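Trunance recrute : enseignant ou enseignante de mathématiques, cycles 2 et 3 (poste à temps partiel)

Référence de l'annonce : 521
Lieu : Brarkolach, avec déplacements dans les écoles du secteur
Prise de poste : février
Date limite de candidature : 1er janvier

L'association

Trunance accompagne des enfants du CP au CM2 qui ont pris du retard en mathématiques. Nous intervenons sur le temps scolaire, à la demande des équipes, et dans notre local de Brarkolach en fin d'après-midi. Les enfants nous sont adressés par leur enseignant ou par leur famille. Il n'y a pas de condition de niveau ni de revenus.

Nous travaillons en petits groupes, six enfants au maximum. Les séances reposent sur du matériel de manipulation, des échanges oraux et un peu d'écrit. Nous ne faisons pas d'aide aux devoirs et nous n'avançons pas sur le programme de la classe à la place de l'enseignant.

Le poste est ouvert à la suite d'un départ en retraite. Il s'agit de reprendre les groupes existants au retour des congés d'hiver, avec une période de passation en binôme.

Les missions

La personne recrutée aura en charge des groupes de CE1, de CE2 et de CM1. Elle devra :

– préparer et animer les séances de ses groupes, à partir des progressions de l'association, qu'elle pourra adapter ;
– mener les entretiens individuels de début et de fin de période, pendant lesquels l'enfant explique à voix haute comment il s'y prend ;
– tenir à jour le cahier de suivi de chaque groupe ;
– rencontrer les enseignants des classes concernées une fois par période ;
– recevoir les parents qui le souhaitent ;
– participer à la réunion d'équipe et à l'entretien du matériel commun.

Le contenu porte en grande partie sur la numération et le calcul. En CE1, on travaille surtout la dizaine comme unité, les groupements et les échanges, la lecture de la droite graduée. En CE2, la soustraction posée et le sens de la multiplication. En CM1, la division et les premières fractions. Une partie des enfants de CM1 que nous recevons comptent encore sur leurs doigts pour des additions simples, et il faut accepter de revenir en arrière sans les mettre mal à l'aise devant les autres.

Nous utilisons deux séries de supports. La série Ong rassemble les jeux de plateau et de cartes pour le calcul mental. La série Allow est un ensemble de fiches d'entretien, avec des consignes courtes et une place pour noter mot à mot ce que dit l'enfant. Ces supports ont été conçus en interne et continuent d'être modifiés. Il n'est pas nécessaire de les connaître avant de postuler, une formation est prévue dans les premières semaines.

Le profil

Nous cherchons une personne qui a déjà enseigné à l'école élémentaire, en classe ou en dispositif spécialisé. Un diplôme de l'enseignement est souhaité. Les candidatures d'orthophonistes, d'éducateurs ou de formateurs ayant une pratique régulière des mathématiques avec des enfants de cet âge seront également étudiées.

Nous attendons :

– de bonnes connaissances en didactique de la numération ;
– l'habitude de conduire un petit groupe où les niveaux sont différents ;
– une écriture claire, les comptes rendus étant lus par les écoles et par les familles ;
– de la ponctualité, les créneaux en école étant courts ;
– le permis B, deux des écoles n'étant pas desservies par le car.

Une expérience avec des enfants allophones ou présentant un trouble des apprentissages est un plus. L'aisance avec le tableur est utile pour les bilans de fin de période mais peut s'acquérir sur place.

Nous précisons, pour éviter les malentendus, que les séances se font sans écran. Les candidats qui souhaitent travailler à partir d'applications ou de tablettes ne trouveront pas ici ce qu'ils cherchent.

Les conditions

Contrat à durée déterminée de deux ans, renouvelable. Temps partiel, réparti entre les interventions en école le matin, l'accueil au local en fin d'après-midi et un volume de préparation inclus dans le temps de travail. Le planning est fixé pour l'année scolaire et ne change qu'avec l'accord du salarié.

Le salaire brut mensuel est de 900 euros en début de contrat. L'ancienneté dans l'enseignement est reprise selon la grille de l'association, envoyée sur demande. Les trajets entre le local et les écoles sont comptés comme temps de travail et remboursés au kilomètre. L'abonnement de transport est pris en charge pour moitié. Une complémentaire santé est proposée.

Les congés sont pris pendant les vacances scolaires. Aucune séance n'a lieu pendant les petites vacances, à l'exception d'un stage de révision organisé au printemps, sur la base du volontariat et payé en plus.

Le cumul avec une autre activité est possible. Merci de l'indiquer dès la candidature, pour que nous puissions vérifier la compatibilité des horaires.

Le local

Le local de Brarkolach se trouve au rez-de-chaussée, derrière l'ancienne poste. Il comprend deux salles de travail, un bureau partagé et une réserve pour le matériel. L'entrée est de plain-pied. On peut se garer dans la cour. Il y a de quoi réchauffer un repas, et l'équipe déjeune souvent sur place les jours de réunion.

Pour les personnes qui viennent de loin, l'association dispose d'une chambre meublée à l'étage, qu'elle peut louer pendant la période d'essai ou le temps de trouver un logement. Draps et couverture sont fournis. La demande est à faire dans la lettre de candidature.

Pour postuler

Le dossier comprend :

– un curriculum vitae ;
– une lettre d'une page, qui dit ce qui vous intéresse dans le travail en petit groupe ;
– la description d'une séance que vous avez menée sur la numération ou le calcul, en une ou deux pages : ce qui était prévu, ce que les enfants ont fait, ce que vous changeriez ;
– la copie du diplôme le plus élevé ;
– les coordonnées d'un ancien employeur ou d'un chef d'établissement que nous pouvons appeler.

La description de séance est la pièce que nous lisons en premier. Nous n'attendons pas une séance modèle. Une séance ordinaire, avec ses moments ratés, nous renseigne davantage. Merci de ne faire figurer aucun nom d'enfant ni d'école.

Les dossiers sont à déposer au local ou à envoyer par courrier à Trunance, service du recrutement, Brarkolach, en rappelant la référence de l'annonce. Un accusé de réception est adressé à chaque candidat. Les dossiers incomplets font l'objet d'une seule relance.

Le déroulement du recrutement

Les candidats retenus sur dossier sont reçus en entretien par deux membres de l'équipe. L'entretien commence par l'analyse de productions d'élèves – des soustractions posées avec retenue, en général – et se poursuit par une discussion sur le poste. Il n'y a rien à préparer.

Une demi-journée d'observation dans un groupe est ensuite proposée. Elle est indemnisée. Le candidat n'anime pas la séance mais peut s'asseoir avec les enfants et intervenir s'il le souhaite. La décision est donnée par téléphone, puis confirmée par écrit. Les personnes non retenues après entretien peuvent demander un retour sur leur candidature.

Comme pour tout emploi au contact de mineurs, les vérifications prévues par la loi sont effectuées avant la signature du contrat.

Autres possibilités

Nous acceptons aussi des stagiaires en formation d'enseignant, pour des périodes d'observation ou de pratique accompagnée. La demande doit passer par l'établissement de formation, avec une convention.

Les enseignants en poste qui souhaitent emprunter des jeux de la série Ong pour leur classe peuvent s'adresser directement au local, aux heures d'ouverture. Le prêt est gratuit pour les écoles avec lesquelles nous travaillons. Les fiches Allow ne sont pas prêtées sans la formation correspondante.
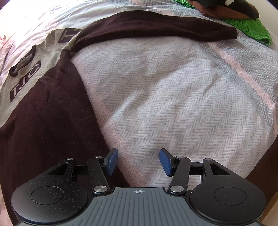

Couverture à chevrons, blanc et gris clair, sur le lit.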